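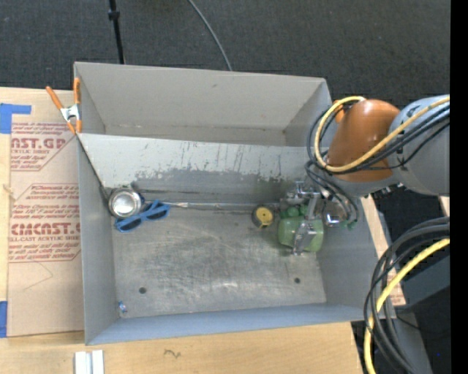
The robot arm at its metal bin, with sunglasses, a tape measure and a can or cup among the objects. Photo: Meron Gashaw

Students of the Undgate robotics club will take their sorting arm to the Hetum competition, the club said on Thursday. The team of seven has worked on the project since March – mostly in the evenings, after classes.

In the contest, each arm must pick up mixed small objects and put them in the right place. "Shiny things are still difficult for us," said team leader Tatiana Zelenák. The club is looking for two more programmers.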